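**Is the Tosteck two-finger kit suitable for handling fruit?**

Our department is reviewing the Tosteck kit at $563. The trial task is a banana and a woven basket on a white table. Does the standard grip setting suit soft produce?

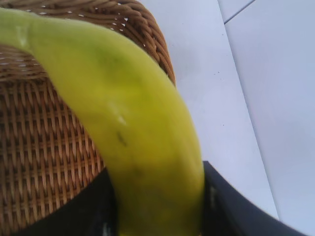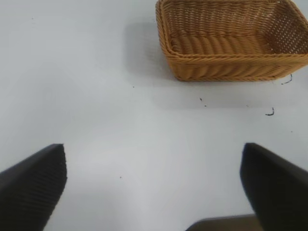 Chauvin: Please lower the grip force to 40 percent before any produce work. The default is intended for rigid parts. The setting is found under Tool, then Limits.

Hendunach: We purchased 2 kits and were satisfied. Support replies slowly.

Chauvin: Kindly note that the limit resets after a firmware update and must be entered again.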